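Tadilness Utensils
README, second revision

Tadilness Utensils is a small collection about putting kitchen tools away. Each record covers one utensil with a wooden or plastic handle, the table it is handled over, and the place it ends up when the job is done. The records were made on the pale wood-grain table at Sallska and written up by Jianhua Gu and Yuxi Hou. This file covers what the records are, how things are named in them, and what to watch for.
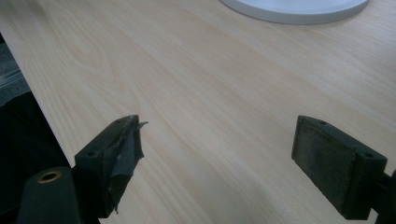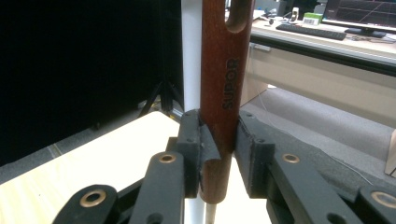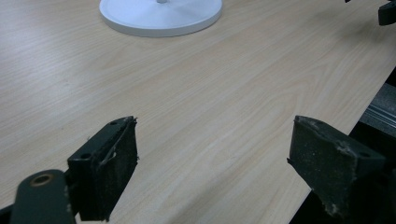
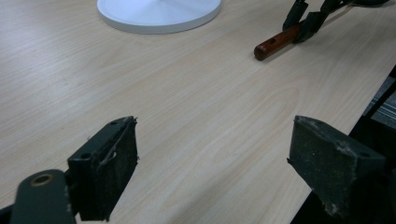

Doğukan Sarıgül wrote after the first revision to ask why the notes go on about handles and say so little about the business end. In his kitchen, he said, a turner and a ladle are told apart by the head, and a person reading the notes would want that first. We agree in part. The head is now recorded for every utensil, but the handle still comes first, and the section on naming explains the order.

What is in the collection

There are 12 utensils, counted once each no matter how often they come up. Most are everyday pieces: turners, ladles, a slotted spoon, a pasta fork. All of them have a way to be hung, either a slot through the handle or a loop at the end. Knives and anything with a blade were left out. So were tongs, which hang fine but spring open in a drawer and made the notes hard to compare.

Each record has 5 fields:

Name: the plain name of the utensil.
Handle: material, color, and any mark on it.
Head: shape and material.
Start: where the utensil was before the job.
End: where it was put.

Records are kept as plain text, one per line, with fields separated by tabs. A blank field means the person writing it up did not know. Please don't fill blanks with a guess.

How things are named

The handle is what a person takes hold of, and on a crowded rail it is often the easiest part to get at. Two turners from different sets may have nearly the same head and very different handles. For that reason the name on the handle, where there is one, goes in exactly as printed. A reddish-brown wooden handle marked SUPOR is written "reddish-brown wood, SUPOR" and nothing more.

Colors are kept simple. We use brown, reddish-brown, black, gray, white and pale wood. Earlier notes had walnut, cherry and honey, and Jong-dae Yeom changed all of those, as no one on the project could say what wood any of the handles were made of.

"Slot" means a long opening with rounded ends. "Hole" means a round one. It matters more than it sounds – a slot will go over a wide hook and most holes won't.

The table

The tabletop has a pale grain with some long oval figures in it. We call it the table throughout, with no further detail. It is wiped at the start of each session with a cloth and plain water. Spray cleaner was tried in December and left streaks that took a while to get off.

Start and end places

There are 4 end places in use: rail, drawer, crock and drying mat. Rail always means hung by the slot or loop. A utensil leaning against the rail is written as "other" with a short note. In the crock, utensils go handle down, except where the note says otherwise.

The start place is looser. "Table" covers any spot on the table. We did try dividing it into near and far, but people stood on different sides and the words stopped meaning anything.

Known problems

Roughly 2 in every hundred records have an end place that does not match the note beside it. These have been left as they were and can be found by searching for "check".

The slotted spoon and the skimmer are mixed up in the oldest records. If the head field says "flat, holes," read it as the skimmer.

Baltazar Pacheco reports that the drawer notes are thin. The divider was moved partway through and the notes from before and after can't be compared. If you are working on drawer layout, use the later ones only.

Every utensil here is of a size for home use. Long restaurant ladles would need a taller rail and are not covered.

Use and changes

The notes may be used for teaching, for planning kitchen storage, or for comparing ways of putting things away. They were not made for rating brands, and a mark on a handle says nothing about how the piece performed.

Changes in this revision: head field added, color words cut down, "leaning" moved to "other."

Still to do: the Haberkorn rail notes need to be merged, and the crock notes need a second reader. Send corrections to Yuxi Hou, with the line number and the wording you would use instead.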